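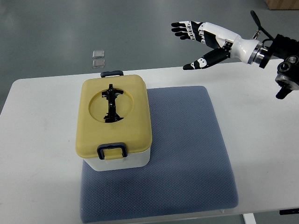

Tunau teleop kit with the robot hand fitted, latch box on the pad.

Trekine Tunau teleop kit, review after 204 demos

Quick one, have to pack up the bench before December. Bought the Tunau to teach our arm by remote control: glove on your hand, tracker on the wrist, robot hand copies you, software logs the lot. Paid 3,725 with the glove and the license. No arm included, so read the listing twice. I didn't.

Test job was a storage box with a yellow lid and dark blue latch handles, one each end. Reach in, get a grip from the top, lift the lid, put it back. Sounds like nothing. Try it through a glove.

Setup. One afternoon. Glove calibration is make a fist, flat hand, pinch, pinch, pinch, done. Thumb calibration is bad. Manual says do it once per user, I redo it every session or the thumb comes in too high and pokes the lid where it should hook it. Cable from the wrist needs slack, leave a decent loop or it tugs when you rotate. Manual has no drawing for this. Should have.

Feel. Good, better than the joystick thing we had from Britis. Small lag, you stop noticing after the first ten minutes. Fingers follow well one by one. Where it falls down is force, there isn't any. You're gripping by eye. On a lid with a recess in the top that means you press in, squeeze, and watch the lid to see if its coming with you. My first session was mostly dropped lids.

Put something soft under the work. We use a blue-gray cushion pad, an ordinary seat pad. Best cheap upgrade of the whole setup, the box doesn't skate and the fingertips don't slam into the table if you come down too fast.

Also you can do it by hand: there's a guide mode, arm goes slack and you push it through the move yourself. Fine for the reach. Useless for the fingers, you run out of hands. I ended up doing the approach in guide mode and the grip with the glove, and the software stitches them if you hit the marker button at the same pose. Miss it and the join jumps. Ask me how I know.

Things I'd tell anyone recording their first batch with this:

1. Start every demo from the same open hand, fingers spread, off to the side of the box. The trainer trims the start and if the hand is all over the place it trims wrong. 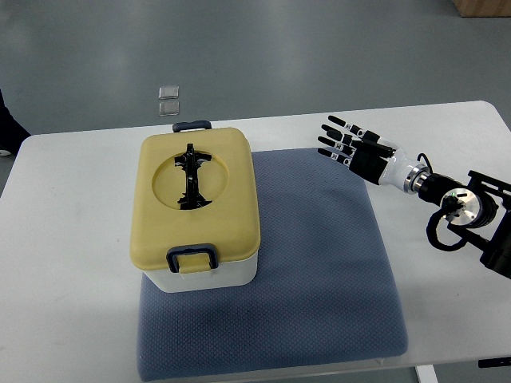 2. Go slow on the way up. Straight lift, then pause with the lid over the box before doing anything else. The pause gives you a clean cut point.

3. Tilt is ok. I threw out a bunch of demos for a crooked lid and then put them back in, trained model did better with them.

4. Delete the bad ones right away. The review screen only shows thumbnails and after a hundred they all look alike.

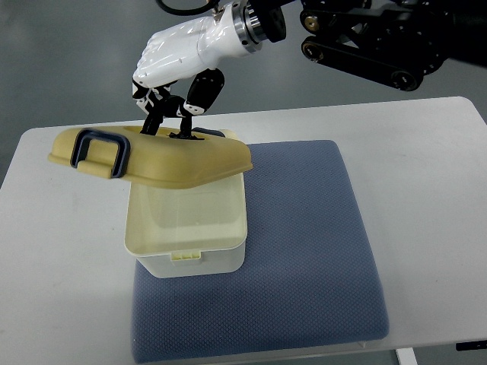

Two-finger grip in the lid recess, box base on the pad.

Software. Ugly but quick. Playback is great, scrub bar with finger angles under it. Export caps at 1,000 episodes a file, not a problem for me, may be for you. It crashed 3 times, no data lost. Undo doesnt work on trims.

Glove size runs small. I'm a medium in everything and went up to large. Gets sweaty, take the liner out and wash it.

Support from Mikkelsen (the reseller) was fast, replacement liner came in two days. Trekine itself, still waiting on an answer about the thumb.

Would I buy again? Yes, for the hand tracking. Not for heavy or fragile stuff, not without some kind of touch feedback.

4 out of 5. Point off for the thumb.

Posted 2023-11-01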